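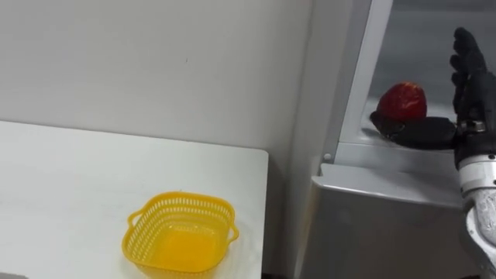 4. Refrigerator task

4.1 Setup

The third task was built in the Tadham workshop, a shared space with a kitchen corner, and used the same control software as the first two. The arm has to open the refrigerator door, reach the fruit, and move it between the shelf and a yellow basket on the table to the left. We kept the basket at table height so that the base would not have to move during a run.

Two end effectors were tried. The first was a jointed hand with a thumb, built from the Haston plans and used only for the fruit. The second was a flat plate gripper made for the door. Parts for both came through Tultimport, and the wrist mount for the plate was redrawn in January after the first one cracked near a screw hole. Swapping the two takes roughly 3 minutes.

4.2 Opening the door

The door has to be started from its edge. The controller brings the plate to the gap at a shallow angle, pushes until the wrist current rises, and then turns outward (Figure 4). Contact is found from motor current alone, with no force sensor. We recorded 1083 door attempts and dropped 82 of them, where logging had stopped early, leaving 1001 for the analysis. Of these, 52 ended with the plate slipping off before the seal let go.
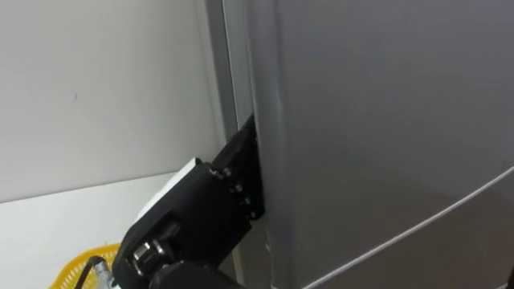
Figure 4. Plate gripper at the left edge of the refrigerator door.

Amadi, commenting on an earlier draft, objected that current is a poor stand-in for force at low speed, and that gear friction in a homemade wrist would change as it wore in. We agree that the threshold drifts. It was reset at the start of each session by pressing the plate against a fixed block, and the slips are reported without any correction for wear. A spring scale check is planned before the arm is moved to a different refrigerator.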